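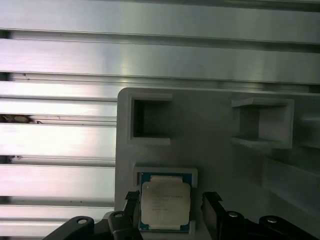
Clunstead Shared Workshop
Evening Course in Small-Scale Automation
Handout 6: Fixtures for Gripping and Placing Flat Parts

Scope of this handout

The previous session dealt with arm mounting and homing. This handout covers the holder plate, the pockets formed in it, and the approach of the gripper to a part that is already seated. The working example throughout is the Imrie cell, which students will use in the second half of the term to move computer processors between pockets. Students should read sections 1 to 4 before the bench period on Friday.

1. The holder plate

The plate is 3D-printed in a matte gray material and is mounted in front of horizontal aluminum extrusion rails. Extrusion is used as the backing throughout the workshop. It allows a plate to be removed for reprinting and returned to nearly the same position, but "nearly" is the important word. Any plate that has been taken off must be taught again before the arm is run at normal speed.

The pockets on the plate are of different forms. One is a square raised rim around a deep recess. Another is an open rectangular frame with ledges at its top and bottom. The processor cradle is shallow, with a raised lip along its top edge, and holds the chip upright. Students designing their own plates for the assignment may copy any of these forms or combine them.

A shallow cradle leaves the sides of the part available to the fingers. A deep recess gives better location but may leave too little of the part exposed to grip. The choice should be made after the finger tips have been measured, and the measurements should appear in the design sheet.

2. Clearance

Let the width of the part be w and the clearance on each side be c. The pocket width is then

p = w + 2c

The value of c must be large enough to absorb the placing error of the arm and the variation of the printer, and small enough that the part does not lean. Printed pockets in the workshop tend to come out slightly narrow. Print a single test pocket first, try the part by hand, and correct the drawing before committing to a full plate. A full plate occupies the printer for most of a day, and bookings are limited.

A chamfer on the entry edges helps more than additional clearance does. It should be drawn on every side from which the part may arrive.

3. The gripper and its approach

The gripper is a parallel type driven through linkages, with a textured, gridded pad at the fingertip. The approach is divided into the following steps.

3.1 Open the fingers to the full pick width.
3.2 Move to the standoff point, directly in line with the pocket.
3.3 Advance until one finger stands on either side of the part, with a gap remaining on both sides.
3.4 Pause. Check the two gaps against each other.
3.5 Close at low force.
3.6 Withdraw along the line of approach.

Step 3.4 is omitted more often than any other. If the gaps are unequal, the closing fingers will push the part sideways against the pocket wall before gripping it. The correction is made to the taught point and never to the grip force.

The pads must bear on the narrow edges of the processor. They must not touch the printed face of the heat spreader or the contacts on the reverse. Only scrap processors are issued for this exercise – they are kept in the Plastell drawers beside the bench – and they should be handled by the edges all the same, as a matter of habit.

4. Position and force settings

The Stastia controller used on the bench divides the finger stroke into 256 positions. Position 0 is fully open. The controller accepts a target position and a force limit, and it reports the position at which the fingers stopped. A successful grip is recognized by comparing the reported position with the position expected for the width of the part. If the fingers travel beyond the expected position, the part was missed.

Students should record the expected position for their own part by closing on it by hand control 20 times and noting the spread of the readings. The tolerance in the program is then set slightly wider than that spread. A tolerance copied from another group's sheet will not be accepted, as the pads do not wear evenly from one gripper to the next.

Leave a settling delay of 300 milliseconds after each close command. Readings taken earlier may show the fingers still in motion.

5. Bench care

Wipe the plate and the rail grooves before each session. Debris collects in the grooves and can work its way behind a plate when it is remounted, which tilts the pockets. Check that the linkage fasteners are snug and that the pads sit square. Report a loose pad to the bench supervisor and do not attempt to glue it.

6. Assignment

Design a plate with at least two pockets for a flat part of your choice. Submit the drawing, the test pocket, the table of finger readings, and a short statement of how the value of c was chosen. Plates will be mounted and run during the final bench period in June.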